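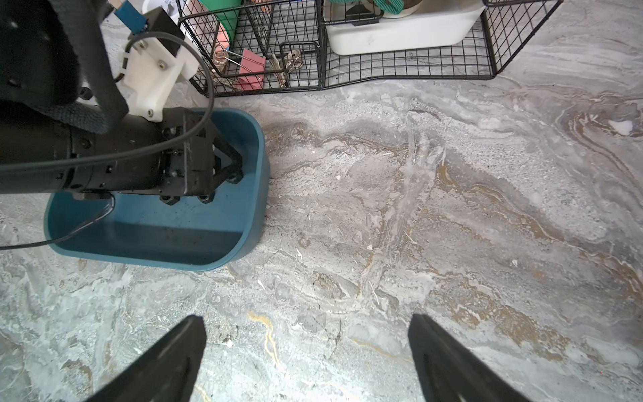
Marble-patterned floor and the blue-teal tub, Adonard open day.

I had been meaning to get out to the Adonard open day for three years running, and every year something came up – a cold, a broken boiler, my sister's move. This time I put Mar 3, 2026 on the kitchen calendar in red pen and told everyone I was busy. I'm so glad I did!

The old Rankin building sits at the bottom of the hill in Rirness, and the walk down from the bus stop is lovely if you don't mind a steep climb back. Coffee was set out by the door, along with a lemon cake that went very quickly, and after that we were more or less free to wander (my favorite kind of tour).

What I want to talk about is the floor. I know, I know, but I am in the middle of redoing my hallway and I can't walk into any building now without looking down. It has a polished, stone-like look, with swirls of grey, white and beige, and then streaks of ochre and golden brown running across on the diagonal. In places the veins go thin and yellowish, almost gold, and curl around like handwriting. Darker, cloudy bands of grey drift through it too. I had always thought of that sort of pattern as cold, something for a bank lobby, but those warm browns change it completely. Next to the blue-teal plastic tub it looked wonderful, and I have been thinking about that color for my hall cupboard ever since.

Nomvula Visser showed our group around and was very patient with my questions. She told us the ground floor was redone last April, all 2000 square feet of it, and that they went back and forth over the pattern for weeks. A plain grey had been the front runner until somebody laid the samples side by side in the afternoon light. Her advice for my hallway was to bring home the biggest sample I could carry and live with it for a while, as a small square shows you hardly any of the veining. Mine had been the size of a playing card, so that explains a lot.

We finished upstairs with a short talk on the history of the building, which used to be a button warehouse, and I bought a tin of old buttons for my niece. Wear flat shoes if you go, and eat something first. The cake won't wait for you.

Recent visits
An afternoon at the Enine pottery sale
Rirness harbor in the rain
Two museums and a very long lunch

Contact | Copyright 2026 | Back to top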